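Slide 7: Translucent bins, wall side

Frosted plastic shows color before shape. Red reads through the wall as a soft patch with no edges. Dark items go to gray.
Point out the vertical ribs and the molded ledge partway down. Labels go on flat wall only; on ribs they lift.
Glare near the top: put the label lower.
Prestinstead store room: 22 bins, 20 relabeled in June. The other two are still on the old Grelleck tags.
Pause for questions, then slide 8, lids.
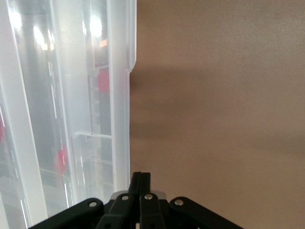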